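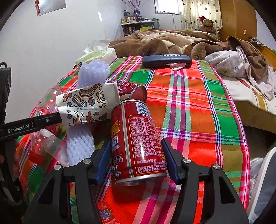
Chapter 4
What a Bed Collects

If you have ever stayed home with a cold, or spent a long evening with a movie and a pile of snacks, you already know how a bed fills up. A drink can comes first, then a bottle, a wrapper, the foam sleeve from a piece of fruit, and by bedtime there is hardly room for your feet! In this chapter we will clear a bed like that from start to finish, and we will take our time over it, as Montserrat Carretero always did with her housekeeping classes in Plaltier.

She liked to begin with the drink containers. Pick up each can and bottle by itself, keep it upright if there is a chance of a last mouthful inside, and carry it to the sink before you do anything else (a plaid sheet hides a spill very well, until you lie down in it).
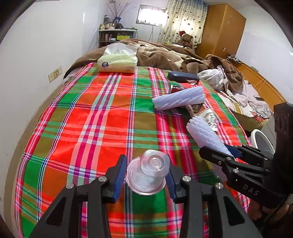

Cups and foam come next. They weigh almost nothing, so they roll into the folds of the sheet and get forgotten there, and a clear cup is easy to miss against a bright pattern. Run your flat hand slowly over the bed from the pillow end down - you will be surprised at what turns up. Set aside anything you plan to use again, and only then gather the wrappers. Allow yourself 20 minutes the first time you try it.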